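The Table That Ate the Dining Room

Every few years the furniture trade rediscovers the round table and tells us it will fix dinner. This time the claim comes from Zokura, whose spring catalog promises that a round top "brings people back to each other." The price is nearly $3,000 before delivery. Chairs are extra, and so, it seems, is any evidence.

I have eaten at round tables most of my life. People look at their phones at them just fine.

The case for the shape is old and partly true. There is no head of the table, so there is no fight over it. You can squeeze in one more guest. Past a certain size, though, you can't reach the salt or hear the person across from you, and the middle becomes a place where candles go to gather dust. Anyone who has been to a wedding knows this.

Then there is the wall. A rectangle can be shoved against one and used as a desk on Monday. Push a circle against a wall and you lose a seat and gain two odd corners that collect cat hair. Gruvinden, which sells a smaller model for $847, gets around this in its showroom by having no walls near the table at all. I asked a sales clerk how it would do in a narrow apartment. She suggested a rug.

Achari, to its credit, has stopped talking about togetherness and started talking about cloth. Its linen line is meant to hide whatever table you already own, and I find that a more honest pitch. A cheap top under a decent cloth looks much like a costly one. The trouble is the fit: round cloths hang unevenly unless somebody fusses with them, and they wrinkle in the drawer.

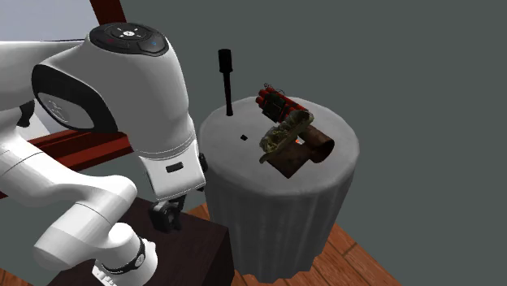

Gray cloth on a round table, in a computer rendering.

Color matters more than the catalogs let on. White shows everything by the second course. Gray forgives a good deal, though under a cold bulb it can make a roast chicken look ill. Sestesetti wants $1,000 for a cloth in "river stone" – gray, to you and me – and says it should be washed by hand. I would like to meet the household that does.

My own table is a rectangle with a bad leg. It seats six, and it stays.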